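4. Shared snacks and the words people use for them
6 min read

The everyday vocabulary of packaged snacks is far richer than the printed names on the packets. In this section we look at how members of a household refer to snacks when they talk to each other, and at how those words travel from one kitchen to the next.

Figure 3. Packaged snacks and a white floral tablecloth, three views. The open red box appears in all three. 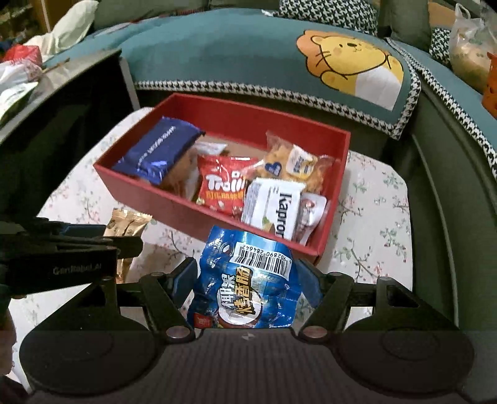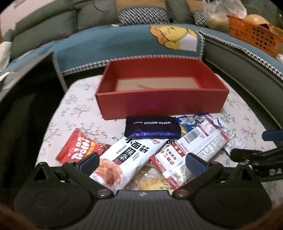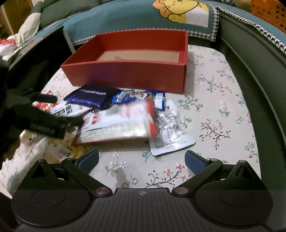 Emmanuel Kioko
Lead author, household language study
23rd March

4.1 Material

The study draws on written diaries kept by 27 households in Zonirora and in Parkora, the smaller town across the river. Each household wrote down what was said whenever someone asked for, offered or refused a packaged snack. Entries were made in Vutel, a plain note-taking program that most of the families already had on their phones. We received 300 entries. After removing duplicates and entries with no reported speech we were left with 245, and these are the basis for everything below.

The diaries turned out to be wonderful reading. We had expected short notes and got small plays instead, complete with interruptions, bargaining and one long argument over the last cracker that runs across four entries and two rooms. Diary keepers were free to use whichever language the talk took place in, and several switched halfway through a line.

4.2 Naming without names

In 67 entries the speaker refers to a snack without using any brand or product name. Color is the favorite resource: "the blue ones," "a red one, not the big red." What makes these phrases so interesting is how local they are. "The blue ones" meant rice puffs in one home and salted peanuts in the home next door, and in both places it was understood at once. A visitor would have been lost.

Sound comes up too. Two families in Parkora had a word for any packet with a noisy wrapper, and they used it mostly when somebody was opening one in the next room. Other terms went back to a person or an errand. In one household every kind of filled biscuit was a "Khoo," after the corner store where the grandmother used to buy them. The store sells many other things, and none of them were ever called by its name. The grandchildren used the word with no idea that it had been a shop, and one of them, asked by her mother to spell it for the diary, wrote it with a small k and a u.

We find this a lovely case of a place name narrowing into a common noun within two generations, and it happened inside a single family. Similar paths are well known for cloth and cheese, but those took much longer and left traces in print. Household words rarely do.

4.3 Asking and offering

Requests and offers differ more than we expected. People asking for a snack tended to be exact, since they had something in mind. People offering were vague, and seem to have been vague on purpose: "something sweet," "a little something," "one of those." A vague offer leaves the guest room to choose, and it also lets the host avoid promising a thing that may have run out.

Children reversed the pattern. Their offers were very precise, often down to the piece ("you can have the broken one"), while their requests could be as open as "can I have a thing." Parents nearly always answered this with a question, and the entries that follow are some of the liveliest in the whole set!

4.4 Words on the move

Three terms were found in more than one household. In two of these cases the families were related, so the spread is easy to explain. The third, a teasing word for a packet that is mostly air, was used by families who told us they had never met. It may have come through the school, where we hope to collect material when the second round of diaries opens in November - the teachers have been very generous with their time already.

We also want to know what happens to a color term when the wrapper is redesigned. One diary keeper still says "the green packet" for a snack whose wrapper has been orange for years, and her sons say it too. Section 5 returns to her entries in more detail.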